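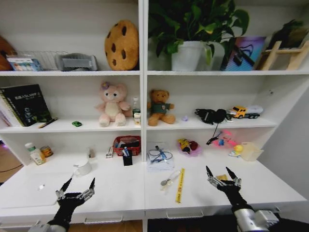 We have had the Farkano two-arm tidying unit at our Holtitden office since March, and I promised the folks at our Masri branch I would write up how it has gone, so please forgive the length. It works the shared desks and shelves, the ones where everybody's things end up together. Ours are a fair test, I think, with a closed laptop and a white mug down on the desk, a yellow ruler lying at a slant, and up above them two teddy bears, a toy truck and a big plush cookie that I am very fond of. Each gripper has two pointed fingers, and they suit pens and sticky notes nicely. I would keep an eye on it near dangling cords.

Setup took 2 days, mostly teaching it which shelf is which. The manual runs 90 pages and could use a better index!

What I really wanted to talk about is the people. There are 13 of us on this floor, and the evening straightening used to fall to whoever stayed latest – usually the same two of us, if I'm being fair. Now we go home on time. On the other hand, somebody has to go over the day's log, and that job landed on the front desk with no extra hours for it. Please sort that out before you buy one. A few coworkers also felt funny about having their keepsakes handled, so we agreed that anyone can mark a shelf as off limits, and that settled most of it.

Four stars from me. The replacement finger tips cost $383 a set from Preradville, and I do think that's steep.

Posted May 29, 2026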